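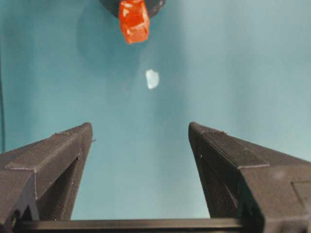

About Us

Guesthouse Warna is a small family house with 16 rooms in the upper part of Zaltard, a quiet town between the lake and the hills. The railway station is a ten-minute walk from our door, and the boat pier is a little further, at the end of Mwakalinga Street.

The house was opened by Zdenka Dimitrov, who worked for many years at the reception of bigger hotels and wished to have a place of her own. In the beginning there were only six rooms and one long breakfast table. Later we bought the neighboring building and joined the two houses with a glass corridor, where our guests now like to sit with a coffee in the morning.

All rooms have a private bathroom, free internet and a desk. Four of them are family rooms with an extra bed for a child. The rooms on the garden side are more quiet, the rooms on the street side have the view of the lake – please tell us which one you prefer when you make your booking. Smoking is permitted only on the terrace.

Breakfast is served from 7 to 10 and it is included in the price. Our kitchen is led by Snežana Delić, who bakes the bread herself and buys cheese and honey from farms in the Trarton valley. Guests who leave early for the first boat can receive a packed breakfast, if they ask for it the evening before. Dinner is offered from April until the end of the season. In the winter months we will gladly reserve a table for you in one of the restaurants nearby.

Many of our guests come for walking. The path to the Trarton viewpoint starts behind our garden and takes roughly 3 hours in both directions. We lend maps and walking sticks without charge, and there is a dry room for boots and jackets in the basement. Bicycles can be kept in the locked shed.

We have 26 parking places in the yard, which we share with the bakery next door. Small dogs are welcome in the rooms on the ground floor.

Reception is open every day from 7 in the morning until 9 in the evening. If you will arrive later, please call us and we will explain how to get your key.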